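Review: Fludel picking package, seen at the Fleltia open day

Fleltia opens its test hall to outside engineers every May. I went for one item on the program, the Fludel bin-picking package. It is sold as software plus a finger set, and the buyer supplies the arm. List price is 2,000 per seat per year, with the fingers charged separately.

The demonstration ran in 20-minute slots. Idalina Moreira, who handles integration for Fludel, let visitors choose the bin contents from a shelf of household items and kept her hands off the keyboard once a run had started. Restarts were logged on a wall display, including the ones caused by faults.

The cell was plain. A KUKA arm worked over a gray sheet-metal bin clamped at one corner, with a second compartment behind it. Cables ran outside the arm and were tied down at the wrist. That is fine for a hall. On a production floor I would want a proper dress pack, and Fludel does not quote one.

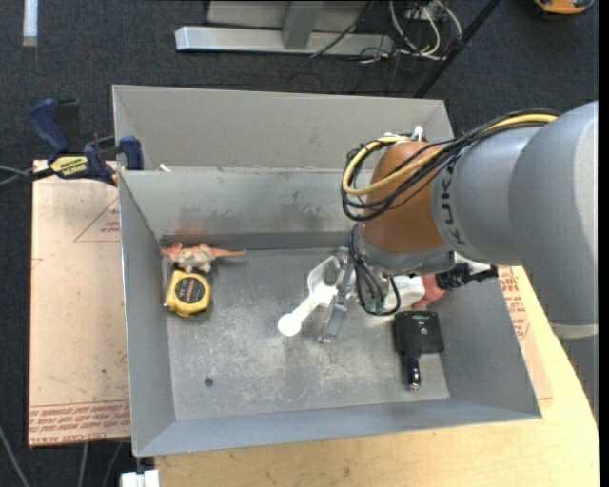

The gripper down in the main compartment, next to a white scoop-like tool. The toy and the tape measure are along the left side.

Mixed contents are the right test. A tape measure is compact and sits flat, while a thin handle lying close to the floor leaves a finger very little to get under. The long flat finger is meant for that case. It is slim enough to work near a wall, and the sloped sides of this bin help. I would like to see it in a straight-walled tote, where the clearance is less generous.

Fludel's log for the hall unit showed 1,436 attempts before my slot, of which 985 ended in a confirmed pick. That is a success rate just under 69 percent on unsorted goods. It is too low for an unattended line and good enough for a station with an operator nearby. The log does not separate missed grasps from dropped items, and it should.

Setup is the strong point. Bin geometry is entered as six values and checked with a touch-off routine. Grasp planning can be paused and inspected – a feature McIver still reserves for its upper tier. The manual is short and has an index.

Complaints: the finger change needs two different hex keys, error codes are listed only online, and the Grurkard controller driver was still marked beta.

Rating: 7 out of 10. Ask for a trial with your own parts before signing for a full year.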